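# Chapter 5: What Is It Made Of?

Pick up the nearest thing to you. Before you think about what it's called or what it does, squeeze it. Does it give? Does it spring back when you let go? Hold it up to a window and see whether any light gets through. In a few seconds you've done three of the tests that this whole chapter is built on, and you didn't need a lab coat for any of them!

Chapter 4 looked at the home as a set of rooms. Now we go smaller, down to the objects in those rooms, and we ask what they're made of and what that means for how we fold, stack, clean and store them. It's my favourite part of the course. You'll never look at a linen cupboard the same way again, and you may find yourself flicking the side of a storage tub in a shop just to hear the sound it makes.

Even a small corner gives you plenty to work with. A plush fish, a cushion, a piece of folded camouflage fabric and a pack of tissues on a shelf are all "soft things" in everyday talk, but they behave quite differently. The folded fabric will stay more or less where you put it. The cushion has a shape of its own and wants it back after you've squashed it. The tissue is soft too, and it tears if you look at it sideways. One word, "soft", is hiding several different properties, and our first job is to pull them apart.
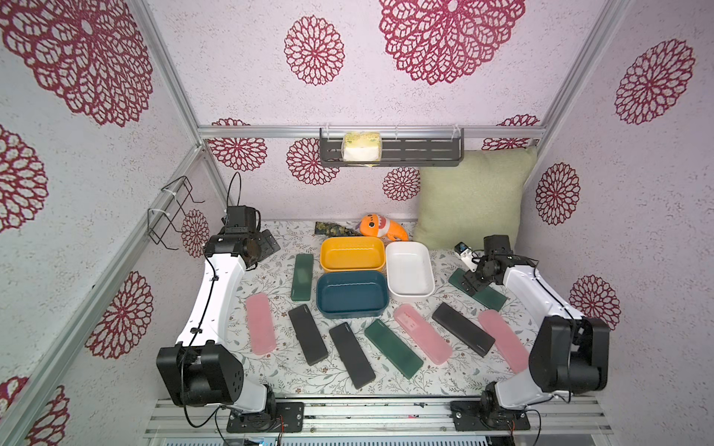
## What you will learn

By the end of this chapter you should be able to:

- sort a mixed group of household objects by material, using sight and touch
- explain the difference between *transparent*, *translucent* and *opaque*
- describe what happens to foam, fabric and plastic when they are pressed, folded and stacked
- choose a sensible container for each group and defend your choice to a classmate who disagrees

**Words to know:** translucent, opaque, rigid, flexible, resilience, nap, rib, rim, pile (two meanings!)

## 5.1 Letting the light through

We'll start with light, as it's the quickest test of all. A *transparent* material lets you see clearly through it. An *opaque* one blocks the light completely. In between sits a huge and lovely group of materials called *translucent*: light gets through, but it's scattered along the way, so you see colour and glow and perhaps a vague shadow of whatever is behind.

Translucent materials can be floppy or stiff. A sheer curtain is translucent, and so is a frosted lunch box. So the light test tells you nothing at all about how an object will fold, and that's worth remembering when you fill in your sorting chart. It also won't tell you whether you have a plastic or a fabric in front of you. A thin plastic sheet and a fine woven cloth can look surprisingly alike from an arm's length away, particularly when there are folds or ridges running down them. Light and dark stripes appear along each ridge, the colour deepens where the layers overlap, and your eyes start guessing. Pink is a great colour for trying this with, as the pale bands and the deep bands are so easy to tell apart. 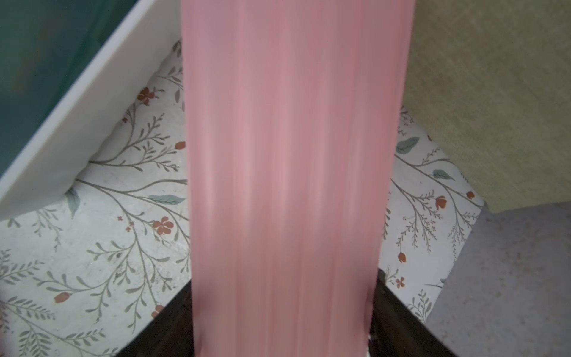 When your eyes can't settle the question, use your hands and ears. Rub the surface between finger and thumb. Woven cloth has a faint grain, and you can usually feel the threads crossing. Plastic film feels smooth and slightly clingy, and many kinds crackle when you crumple them. Write down what you notice *before* you write down what you think it is. Keeping those two columns separate is the most useful habit you can pick up from this section.

> **Try it: the lampshade test**
> Collect a sandwich bag, a handkerchief, a sheet of baking paper and a sock. Hold each one in front of a lamp for 60 seconds and sketch what you see. Now fold each one in half and do it again. Which changed the most? Don't let anything touch the bulb.

## 5.2 Stiff plastics and the shapes they keep

Moulded plastic is everywhere in the home, and for good reason: it can be made thin, light and strong in the same piece. A lot of that strength comes from shape. Run your finger along a storage tub and you'll find rims, steps and ribs. A flat sheet of plastic bends easily. Put a fold along its edge and suddenly it resists you. You can prove this with a strip of paper, and please do, because it feels like a magic trick the first time.

The Tritex tub used in our worked examples has a rolled rim and one step partway down each wall. The Drarkeo tub has straight walls and no step. Fill both with books, lift them by the rim, and watch which one bows outward. We'll come back to the pair of them in Section 5.4, when we look at stacking.

Colour plays a part in choosing plastics as well. A tinted translucent piece in green or teal gives you a hint of the contents without putting the whole jumble on show. Look for raised lettering, too. Makers often mould words or symbols right into the surface, where they can't peel off like a sticker. They can be very hard to read on see-through plastic, so tilt the piece until the light catches the edges, or lay paper over it and rub gently with a pencil.
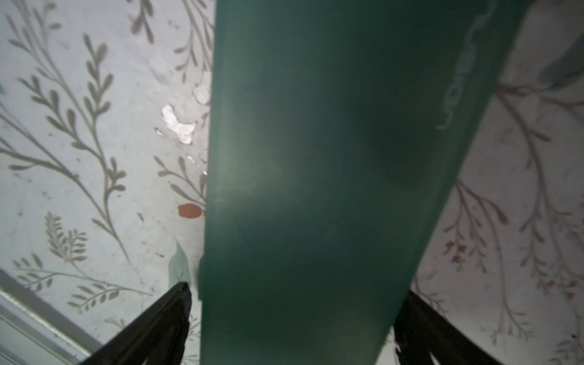
Rigid pieces are best stored upright or nested, with lids kept together in one spot. Wipe them down first. Grit trapped between two nested tubs will scratch both, and once a glossy surface has been scratched it holds on to dirt far more stubbornly.

## 5.3 Foam: mostly air, and all the better for it

Now for the underdog of household materials. Foam is a solid with a great many tiny pockets of gas in it. Press it and the pockets squash; let go and they spring back. That springing back is called *resilience*, and different foams have very different amounts of it. A bath sponge gives way to a fingertip. A yoga block is far firmer, firm enough to lean on, and yet it's easy to pick up in one hand.

Blocks are a treat to sort. They have flat faces and softened corners, they stand up by themselves, and they come in colours you can spot from across the room. If you have a few of them, charcoal and brown and green and pink, say, you can give each its own bin, or group them all together as "foam". Neither answer is wrong. One sorts by object and the other by material, and a good storage plan often uses a bit of both.

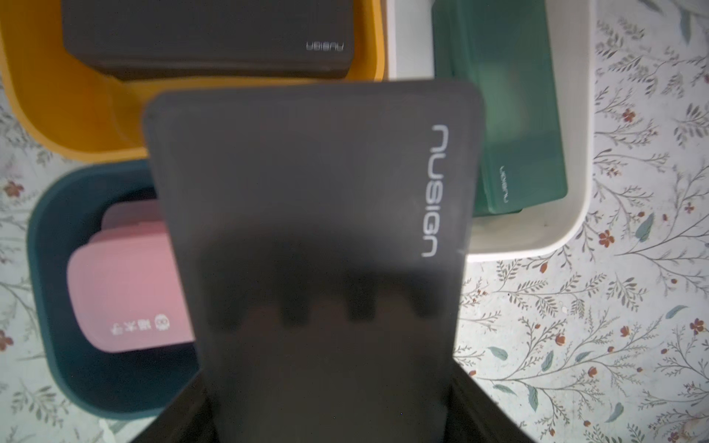
Be kind to foam when you put it away. A heavy box left on top for months can leave a dent that never quite comes out, and sharp corners will nick the surface. Keep it out of direct sun as well. Many foams fade and turn crumbly with enough light, beginning at the outside.

## Case study: the Stusthorpe toy library

The toy library in Stusthorpe lends from a single long room on the ground floor of the Milošević Building. When the shelves were rearranged one February, every item was listed by its main material for the first time. The list ran to 1,331 items. Plastic came out well ahead with 758, and the remainder was divided among wood, fabric, foam, metal and card.

Until then everything had been shelved by age group, so that plush animals sat beneath hard plastic garages and came out flattened. Borrowers still search by age, using coloured dots on the shelf labels, but the soft toys now have a wall to themselves.

**Talk about it**

1. What would be gained by shelving the toys by material? What might be lost for a parent in a hurry?
2. Where would you put a toy with a fabric body and a hard plastic face?
3. Nearly 60 of the items were first listed as "other". Suggest two things that might have been in that group, and say which tests you'd use to find them a proper home.

Keep your answers to question 2. You'll need them for the sorting chart in Section 5.4.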